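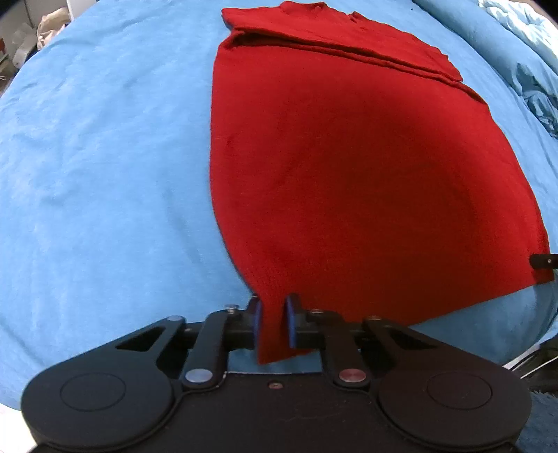 4 min read

Sweaters, moths and the long goodbye to summer

September
By Giorgia Melis

Home | Newsletter | Back issues | Swap table | Contact

Print this page | E-mail this to a friend

Well, the mornings have turned. I had the kitchen window open at breakfast last week and by the time my coffee was poured I'd shut it again, and that's my signal every year to get the woollies down from the top of the closet. I love this job. I know plenty of you hate it (I've had the e-mails!), but I put the radio on, I clear an afternoon, and I get to say hello to everything I own that's warm.

It does always start with a scare, though. Last year I pulled out the gray cardigan my aunt made and there was a hole under the arm I could put my thumb through, and I went cold all over and started shaking out every single thing in the house. One hole! I never did find a moth. Lungile Van der Merwe, who runs our mending table, looked at it for half a second and said it was a snag from a bag strap, and did I carry a bag on that shoulder, and yes, I did.

So, for those of you who wrote in over the summer asking how to tell, I went and asked her properly. Moth holes tend to be small and scattered, often in the hidden places like under a collar or inside a cuff, and the edges look nibbled and thin. You may find a bit of gritty stuff or a scrap of webbing close by. A snag usually has a long loop of yarn pulled tight beside it. A worn patch goes see-through first, so if you hold it up to a lamp and the whole elbow glows, that's age, and you can get ahead of it with a little darning before it ever opens up.

If you do find moths, don't throw anything out in a panic. Bag it up, squeeze the air out and put it in the freezer. Lungile leaves hers in for two weeks and lets it come back to room temperature still in the bag, so the damp settles on the plastic and stays off the wool. Then vacuum the closet like you mean it, especially the corners and along the baseboard, and empty the vacuum outside. I skipped that last part once. I won't say more.

Now, washing. We had a good long argument over this at the last get-together and I'm not sure we ever finished it. Saimi Tuominen washes everything before it goes away in spring and again when it comes out, and her sweaters look brand new. I wash mine in spring and just air them in fall. Nigel Cropper airs his on the porch rail and as far as I can tell has washed the green one twice in its life, and I have to say it's a very nice sweater. What we did agree on is that nothing should go into storage dirty. Moths like a bit of soup on a cuff as much as they like the wool itself.

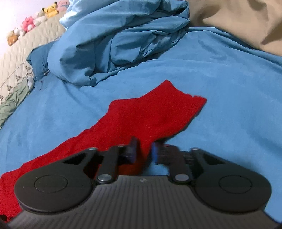
For hand washing I use the bathtub and cool water, with a capful of Hilley, the one in the plain bottle. It doesn't need much rinsing and it doesn't smell of anything, and I've got very fussy about smells since the lavender year. Press, don't wring. Lift the whole thing out in both arms like a sleepy cat, lay it on a towel, roll the towel up and kneel on it. Then flat to dry, patted back into shape, and leave it alone! I used to keep going back to fuss with the ribbing and I stretched a perfectly good hem that way.

Cedar or lavender? People ask every year. Cedar blocks smell lovely and I keep a few in the drawers, but they fade, so give them a rub with sandpaper now and then. Lavender bags I make because I like making them. I wouldn't count on either to protect something I cared about. A clean sweater in a closed bag or a box with a tight lid does more than any of it. The zip bags from Wultov have held up well for me, though the large one is too large, you end up putting everything in it and then you can't lift it.

And please fold your knits! I was at a friend's place in the spring (she reads this, hello) and every sweater she had was on a wire hanger with those two little horns growing out of the shoulders. If you must hang, fold the sweater in half lengthwise and drape it over the bar of the hanger with the arms over the top. You can steam the horns out, mostly, with a damp cloth and some patience.

Pilling next. Iida Hämäläinen brought in her little Heltent shaver and passed it around the table, and we all had a go on the same poor pullover until the front was as smooth as a peach. I ordered one before I'd even got my coat on to leave. Go lightly, keep the knit flat and pulled just a touch, and stay well away from cables and bobbles. A stone or a comb works fine too and won't ever need charging, but it takes longer and my wrist complains.

While you've got it all out, do try things on. I know, I know. But I had a navy turtleneck that I'd folded and unfolded for years, and when I put it over my head last fall I remembered right away that it itches, it has always itched, and I took it off and put it in the swap bag. Someone shorter and braver than me has it now. I kept three I'd been planning to give away, so the closet came out fuller, but they're ones I wear.

Which gets me to the swap. We're in the back room at Lahtinen again this month, doors at 4 in the afternoon, same as spring. We had 47 pieces on the tables last time and only 21 were left at the end, mostly scarves. Clean things only, please, and if there's a hole, pin a bit of bright thread next to it so the next person knows. Lungile will have her needles and her big jar of odds and ends of yarn, and she's happy to show anyone how to do a plain darn. Bring something small to practice on, an old sock is perfect.

I'm also looking for a recipe. Someone brought a ginger loaf in the spring, dark and sticky with a crackly top, and left without putting a name on the tin. I still have your tin! It's blue with a dent in the lid. I'll bring it along, and if you'd write down how you made that loaf I'll print it in the next issue and mend anything you like in return.

Print | E-mail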